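Home Posts Notes Archive RSS

Your policy is fine. Your timestamps are lying to you.

Oct 4, 2025
by Baldur Steinarsdóttir

I spent most of this week rereading the release notes for Penora, the new training stack from Dirnano, and I'm still waiting for the part where it does something my old scripts didn't. The pitch is that you feed it raw demonstrations and it sorts out the rest: syncing, filtering, chunking the actions, all of it. One config file. I have heard that pitch before. In April I heard it from Hokmont, word for word apart from the logo.

So I ran it on our own set, 3487 episodes recorded with hand-held grippers. The import finished without a single warning, and that worried me more than an error would have. I know for a fact that there are bad episodes in there. I made some of them.

What I found after an evening with a plotting script: the left and right streams drift apart, and Penora quietly resamples them onto one clock as if they had always agreed. In the worst episodes the gap is three camera frames. Maybe you can live with that if you're wiping a table. If one hand is passing something to the other, the policy learns to let go before the other side has closed. Then people write a paper about how bimanual handoffs are hard.

The filter is no better. It scores each episode on "smoothness" and throws out the bottom 20 percent. Guess which episodes are jerky? The ones where the person fumbled, stopped and corrected, and those are the only ones with any recovery behavior in them. I turned the filter off and trained again. I'm not going to post success rates from one seed and pretend they mean something, though Dirnano seems comfortable doing it.

Eyvindsson's converter is older and uglier, but it prints the offset for each stream and refuses to merge when they disagree. I would take a rude tool over a polite one any day. It took me a weekend to get it to build, mind you, and the docs still describe a flag that was removed. 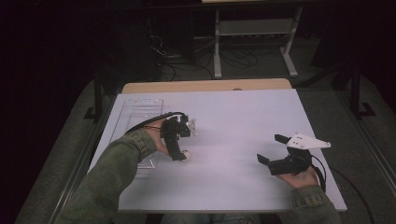
Both grippers over the white tabletop, a cable running from each. Two streams, and somebody's code has to decide what "now" means.

My current fix is dull. I tap the grippers together at the start of every recording, look for the spike in both motion traces, and shift one to match. It's 3000 lines shorter than what it replaces. It doesn't handle drift over long episodes, so I tap again at the end and stretch the difference out evenly, which assumes the drift is linear. I haven't checked that properly. If you have, send me your plots and I'll link them.

Next post will be about the action chunking defaults, assuming I can find where they're set.

4 comments | 11 shares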